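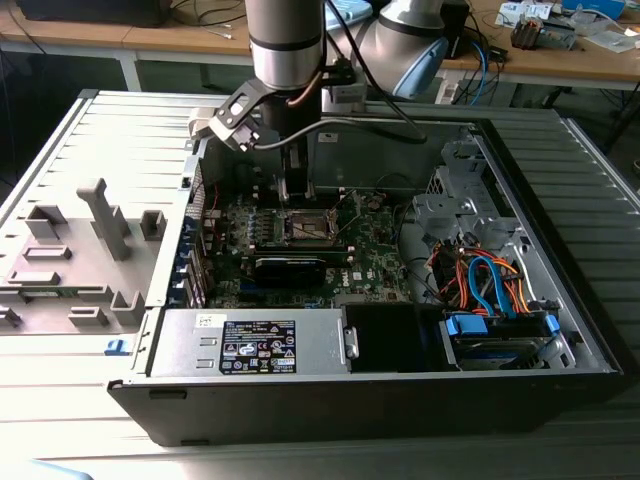

4. Teaching the approach points

Right, you've got Korau installed and it's talking to the arm (if it isn't, go back to section 3 and do the network bit again, I always get the address wrong the first time too). Now for the part I enjoy most, which is telling the software where to hover before it does anything clever.

An approach point is a spot just above the thing you care about, with the fingers pointing straight down. Korau plans every job as "go to the approach point, look, then go down slowly", so if these are good, everything later gets easier. I do the processor socket first because it's near the middle of the board and the arm can reach it without any silly elbow positions.

Before you start, lay the tower on its side with the panel off, and put the panel somewhere flat where you can live with it staying. Korau treats it as part of the table from now on!

1. Open the Cell tab and press Scan Table. Keep your hands out while it runs, or you'll end up with a hand-shaped lump in the map. (Amna still has one saved. She calls it Gerald.)

2. Look through the obstacle list. You want the case walls, the drive cage and the side panel all in there. If a wall is missing, scan again before you try anything else.

3. Set the speed limit to 40. The units are millimetres per second and the box will happily take 500, so do look at what you typed.

4. Press Jog and bring the gripper over the socket. Come in from high up, then down. Stop while there's still a clear gap above the board.

5. Press Square Up. The wrist will turn a little so the fingers are vertical. It can swing further than you'd think if you were a long way off, so get it close by hand first.

6. Name the point and press Save. I use plain names like socket_above. Kausar used numbers for a whole April and we had to redo the lot.

7. Press Rehearse. The planner draws the path on screen without moving anything. If the line goes through the drive cage, add a via point higher up and rehearse again.

8. Happy with it? Press Run Slow and keep a finger on the stop button.

CAUTION: Korau only knows about hard, fixed things. It doesn't plan around loose leads inside the case, or around the arm's own cable where it loops off the wrist. Watch both on the first run, and stop if anything starts to pull tight.

CAUTION: The tower must be unplugged at the wall. Please don't skip this one.

Note: if you see error 266 ("pose not reachable"), the wrist has usually run out of turn. Back off, rotate it the other way round, and come in again. Haris has a longer fix using the joint limits file, which is in section 9.

Note: points are saved against the table, so if you nudge the tower you'll need to redo steps 1, 2 and 7. The saved names stay put.

Once the socket works, do the memory slots and the drive bay the same way, then carry on to section 5 for the grip settings.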